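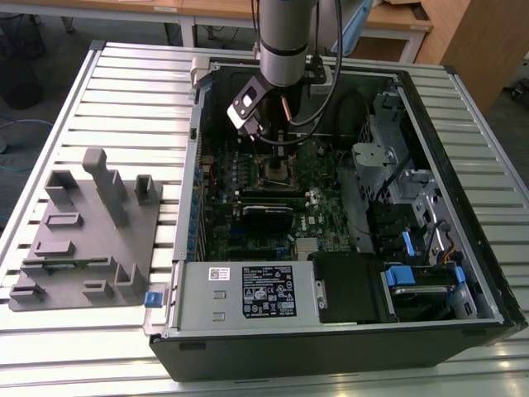
Ova Home Computer Loans: Progress Report to the Grorkero Fund

Submitted Aug 3, 2018
Prepared by Chaltu Asfaw, program manager, Wilgate Adult Learning

Where things stand

The short version, for anyone reading this on a phone between meetings: Ova is running, people are borrowing computers, most of the computers work, and we have spent less than planned on hardware and more than planned on bus fare. The long version follows, because your reporting form asks for it.

When you made the grant, we said we would lend refurbished desktop computers to adults in our evening classes who had nothing at home to study on. We have now placed 63 machines in homes across Wilgate. The borrowers are enrolled in English, high school equivalency or bookkeeping, with a few in the class we still list as Computers for Beginners, although its students have asked us more than once to call it something with more dignity. Suggestions are open.

Our application predicted that demand would build slowly. It did not. The waiting list filled in the first week and has stayed full, and 13 households are on it as I write. I would like to claim this as a triumph of outreach, but our outreach was a sheet of yellow paper taped up next to the vending machine at Idahosa Hall. Yayra Essien, who teaches the bookkeeping class, mentioned it to her students, and that seems to have been the whole campaign.

What people use them for

We asked borrowers to keep a simple log for a month. Some did. Some kept it beautifully, in colored pen, and one returned it with a grocery list on the back that was more detailed than the log. From what came in, classwork is the main use, as we all hoped, with job applications close behind. After that come school portals for the children, benefit forms, and a category we have labeled "other," which seems to be largely cooking videos.

I raised the cooking videos with Comfort Aryee, who runs our English classes, expecting her to disapprove. She pointed out that a student who has watched the same woman make flatbread nine times has listened to more spoken English than we can offer in a week of lessons. We now recommend cooking videos.

The change that teachers notice first is in the homework. It arrives. It arrives typed, sometimes in a typeface nobody chose on purpose, and it often arrives at one in the morning, when the house is quiet and the kids have given up the chair. Attendance in the bookkeeping class has held up better than last year's, though I would not put all of that down to the computers. Last year we also had the boiler.

The machines

All of our desktops are donated, mostly by offices that were replacing theirs and were glad to have them carried out of the building. Every one is opened, cleaned out, checked and given a fresh system before it leaves us. Donors tell us the machines are "practically new." We have learned to say thank you and then find out for ourselves.

Memory and storage are where the parts money goes. A machine that was tolerable in an office is often miserable by the time it has a current browser on it, and a bit more memory usually makes the difference between a student using it and a student putting a plant on it. We have been able to move parts over from donated machines that were past saving, and that is the main reason the hardware line in the attached budget is under.
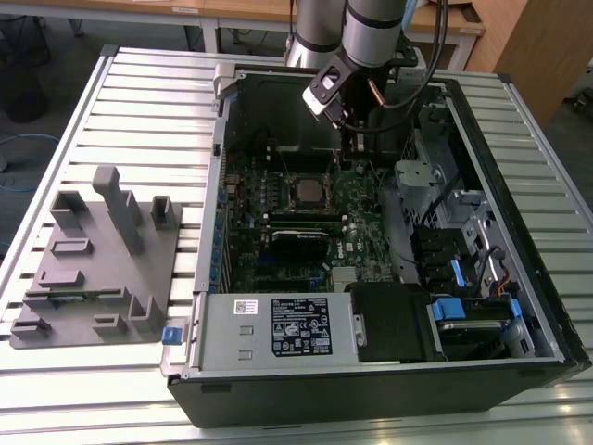 Monitors have been harder. People who give away a computer tend to keep the screen, or they give us a screen with no cable, or they give us a cable. We currently own what may be the finest collection of unmatched video cables in the county, and Orest Antoniuk has sorted them into bins by a system he says is obvious. If the Fund knows of an office about to replace its monitors, we would be grateful for an introduction. We have enough keyboards to last until the end of keyboards.

What did not go to plan

Delivery. We assumed that borrowers would collect their computers, because that is what the application said and it looked very reasonable on paper. A desktop, a monitor, a keyboard and a bag of cables is a poor companion on the number 4 bus. One student made it home with everything and told us about it at some length. After that we started delivering. We moved money from the printing line to cover gas, and bus fare for home visits, and your office kindly approved the change within a day, which startled us all.

Internet at home. We knew some borrowers would not have it. We did not know how many of those who said they had it meant that a neighbor had it. For them we load course files onto the machine before it goes out, and they bring work in on a memory stick. It is an old-fashioned arrangement and it works quite well, apart from the memory sticks, which go through the wash.

The help line. We promised one, open two evenings a week, and it exists. Almost no one calls it. Borrowers prefer to catch Orest in the parking lot, where he has become something of a consulting physician. We tried putting the help line number on a sticker on every machine, and the calls rose slightly, mainly from people asking whether Orest would be in on Tuesday. In the next period we plan to give up gracefully and have him sit at a table inside the front door before class, with a chair for the patient.

The guide. Our printed getting-started guide was too long. I wrote it, so I can say so. Aqeel Talpur, who came through the beginners class himself and now works for us part-time, cut it down to a single folded sheet and took out a paragraph I was fond of about file names. Borrowers read the new one. The old ones are in a box, should the Fund want a copy for its records, or several.

Money

The full table is attached. In brief, we are under on hardware, over on transport, and level on wages. There is one item I should explain before someone finds it. We charged $1,000 to "furniture," a line that does not appear in the original budget. It paid for secondhand desks and chairs, lent out with the computers to families who had been setting them up on ironing boards, beds and in one case a chest freezer. I should have asked first, and I did ask second. The freezer family has a desk now and reports that it is much easier to get at the peas.

Nothing else is out of the ordinary. We have no unpaid bills apart from a disputed one for parking, which I intend to win.

Returns and repairs

Loans run for as long as a student is enrolled, plus one term. So far 13 machines have come back. Most were returned because the borrower finished a course or had bought something better, and we were happy to see them. A couple came back with faults we could fix. One had juice in it. All but the juice one have been lent out again.

Nobody has disappeared with a computer. Several people warned us about this at the start, including a member of our own staff who has asked not to be named, and we set aside a small sum for losses. We would like your permission to spend it on monitors.

What comes next

Fall classes start in September, and we expect the waiting list to grow as soon as Yayra opens her mouth. We aim to clear the present list before then, if screens allow. Aqeel will run two short setup sessions at Idahosa Hall for new borrowers, so that people can plug everything together once with someone watching before they try it in their own kitchens.

We also want to find out whether any of this lasts. In November we will phone everyone who has had a computer for at least six months and ask what they use it for, whether they are still studying, and what we ought to stop doing. Comfort is writing the questions and has promised to keep them in plain English. She has already sent back my draft.

Two things we need from you: a decision on the losses money, and confirmation that the next report can follow this same layout. Your template has a section called "Synergies" and I have left it out, as I could not find any.

Chaltu Asfaw
Wilgate Adult Learning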